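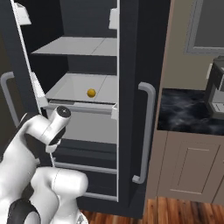 Gîte d'étape de Cirnance

Le gîte d'étape de Cirnance est un hébergement collectif de moyenne montagne situé au-dessus du hameau du même nom, au bord du sentier de Prisska. Il compte 84 couchages, chiffre que l'établissement maintient avec constance et que les dormeurs du dernier dortoir contestent avec la même constance.

Situation et accès

Le bâtiment se trouve à 514 mètres d'altitude, ce qui n'empêche pas sa brochure de parler de « haute montagne ». On y monte à pied depuis le parking de Mellitz, par un chemin que le balisage décrit comme facile et dont les lacets sont d'un autre avis. La route forestière est réservée au ravitaillement et, en pratique, aux bagages des groupes.

Histoire

La maison est construite comme bergerie par la famille Holroyd, dont l'élevage périclite assez vite. Elle sert ensuite de dépôt de bois, puis de colonie de vacances, avant sa conversion en gîte. Une extension de 2 étages lui est ajoutée côté nord — le seul d'où l'on ne voit pas la vallée.

Hébergement

Les dortoirs portent des noms de fromages locaux. Draps et couvertures sont fournis, les oreillers aussi, dans une version mince. La cuisine commune reste ouverte jusqu'à l'extinction des feux, et chacun est prié d'étiqueter ses provisions.

Fréquentation

L'établissement a enregistré 1 783 nuitées lors de sa meilleure saison. Il ouvre en juin et ferme aux premières neiges, dont la date donne lieu chaque année à interprétation.

Voir aussi

Sentier de Prisska
Refuge de Mellitz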